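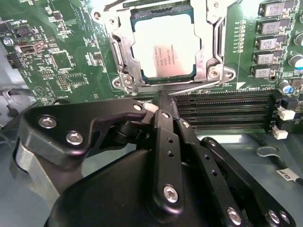
Curard 主板复用项目阶段进展报告

提交对象:Drallau 资助管理处
执行单位:Miranda 工作间
报告撰写:Ezequiel Tapia
测试部分撰写:Chutima Wannasri
报告期:上次拨款到账至六月底

一、概况

本报告期的工作内容为退役服务器及工作站主板的接收、登记、外观检查、清洁、通电测试和入库。期内共接收主板548块,已完成外观检查并录入 Kirkik 登记表的为443块,其中通过首轮通电测试的近400块。未检查部分均已装入防静电袋,按来源批次存放于北侧货架,预计下一报告期内处理完毕。

与申请书中的进度计划相比,接收环节提前,检查环节略有滞后。滞后主要出现在四月,当月到货集中,而检查台位未相应增加。五月起检查与清洁分开排班,积压开始下降。通电测试未受影响。

二、接收与登记

主板到货后先核对批次单,再逐块贴码。条码统一贴在板背面空白处,避开螺丝孔周围的接地焊盘。早期有一批条码贴在内存插槽侧面的塑料壳上,插拔内存时容易刮起,已全部重贴。

登记字段在本期作了调整。原表只记录型号、版本号和来源,现增加以下各项:

处理器是否随板
插座压架及拉杆状态
内存插槽卡扣状态
供电电感与电解电容外观
板面丝印是否可读
清洁前后备注

增加丝印一项是测试环节提出的。多处理器机型的内存通道归属不能只凭位置判断,须以板上丝印为准,例如“DIMM8 CPU1”这类标注。丝印磨损或被旧标签残胶覆盖的,先清除残胶再登记;仍无法辨认的,对照同型号板补录,并在备注栏注明“对照补录”。

三、外观检查

外观检查按固定顺序进行:处理器区、供电区、内存区、扩展槽区、板边接口。各区单独判定,任一区不合格即转入维修架,其余各区仍须查完并记录,以免维修后重复上台。

1. 处理器区

随板到货的处理器一律先不拆。检查员确认插座压架是否平整,两侧凸片有无变形,固定螺丝有无松动或滑牙,拉杆是否处于锁定位置。拉杆弯曲的板,压架受力可能不均,需在维修台开盖后检查触点。

处理器顶盖上的印字以斜射光读取。顶盖为银色金属面,正上方照明反光严重,字迹几乎不可见,检查台灯已改为可调角度。仍读不出的型号留空,由测试环节在开机后读取并回填,检查员不得按板型推定。

残留导热材料的清除由清洁岗完成。清除时压架保持锁定,清洁剂用量以不流到基板边缘为限。上期曾出现清洁剂渗入插座的情况,作业指导书已修订,本期未再发生。

2. 供电区

供电电感的检查内容为外壳有无裂纹、引脚有无虚焊、是否松动。电感标签上的字符(如“R56”)作为同板比对依据:同一列电感中若有一只标识与其余不同,视为曾经更换,转入维修架复核。标签上的其余数字暂不录入,等供应商资料齐全后再决定是否作为字段。

电解电容检查顶部是否鼓起、底部有无渗液、套管是否破损。同一块板上电容规格不一属正常设计,不作为不合格依据。靠近内存插槽端部的小型电容易在插拔内存时被碰歪,检查时须从侧面观察引脚。

处理器插座与电感之间的贴片元件排列很密,目视容易漏检。现要求使用放大镜沿丝印标号逐行查看,缺件处在板图上圈出。缺件是本期外观不合格的主要原因,多数集中在散热器安装位置附近,推断为前使用方拆卸散热器时工具滑脱所致。此项推断尚未经来源单位确认。

3. 内存区

检查插槽内触点有无弯折、氧化或异物,卡扣能否正常开合。卡扣断裂不影响电气性能,但内存条无法可靠固定,仍判为不合格。白色卡扣老化后偏脆,开合时应从根部施力。可更换的卡扣从报废板上拆取,拆件按颜色和插槽型号分盒存放。

插槽内的灰尘先用低压气流吹出,再用软刷沿槽长方向清理。不使用棉签,棉纤维会挂在触点上。

四、通电测试

本节由 Chutima Wannasri 提供。

首轮测试采用最小配置:单处理器、单条内存,不接扩展卡。多处理器机型先测第一处理器位,通过后再逐位增加。每块板的测试记录包括上电电流、自检代码、固件版本和识别到的内存容量。测试架上方贴有各机型的最小配置对照表,夜班交接时须核对版本。

首轮未通过的板按现象分为三类:不上电、上电但无自检代码、自检中止。第三类占多数,常见情形为部分内存通道不识别。对这一类板的处理步骤如下:

先更换内存条并换槽复测。
仍不识别的,检查对应插槽触点。
触点正常的,拆下处理器检查插座。
插座正常的,更换已知良好的处理器再测。

按上述步骤处理后,一部分板恢复正常,具体数量待维修台账核对后随下期报告提交。

期内有3块板在首轮测试中出现供电区局部过热,均已断电隔离,未造成其他设备损坏。这些板外观检查时未发现异常。测试流程据此增加一步:上电后先以热成像观察供电区,读数稳定后再进入自检。该步骤使单板测试时间有所延长,目前尚在可接受范围内。

长时间负载测试尚未全面开展。现有散热器型号不全,部分机型只能做短时测试。相应板件在 Kirkik 中标为“限短时”,暂不发放。

五、存放与发放

合格板逐块装入防静电袋,处理器插座处加保护盖;随板处理器已锁定在插座内的,不加盖,改用硬质泡棉隔开。板件竖放,不叠压。货架标签与 Kirkik 中的库位一致,抽查时发现的错位已更正。

发放工作按协议在全部负载测试完成后开始。已有接收方询问能否提前领取单处理器机型,我方意见是可以分机型放行,但须 Drallau 书面同意。申请附于本报告之后。

六、经费使用

本期支出集中于检查台照明、防静电包装、清洁耗材和测试用电源。照明一项略超预算,原因是更换可调角度灯具时一并更换了灯臂。包装一项有结余。申请将包装结余调整至散热器采购,总额不变。明细见随附支出表,票据编号与登记表中的采购编号对应。

测试用电源目前按最大负载机型选配,小型板测试时功率余量较大,但更换电源会增加接线差错,暂不分设。

七、问题与风险

检查台位不足。到货集中时,外观检查是整个流程中最慢的一段。增设台位需要占用现有清洁区的一部分,布局图已绘制,等待场地方答复。

来源信息不全。部分批次单只写总数,不写机型,登记时须逐块查对,耗时较多。已向来源单位发出新的批次单格式,尚未收齐回复。

插座触点返修能力有限。目前只有 Ezequiel Tapia 能够独立完成触点校正,维修架上插座类故障板的等待时间偏长。培训安排在下期进行,使用报废板练习。

备件供应不稳。卡扣和小型贴片元件主要依靠拆件,种类受到货机型限制。

八、下期计划

完成剩余主板的外观检查与登记。
补齐主要机型散热器,启动负载测试。
将热成像步骤写入正式测试规程,并确定各机型的判定限值。
核对维修台账与 Kirkik 记录,清理状态不明的条目。
完成插座触点返修培训。

九、需 Drallau 确认的事项

单处理器机型提前发放的申请。
包装结余调整用途的申请。
支出表中测试耗材与维修耗材是否需要分列。现按合并列支填报,如需分列,请在下期报表截止前告知格式。

附件:支出表;外观检查作业指导书(修订版);测试步骤变更记录;提前发放申请;检查区布局图。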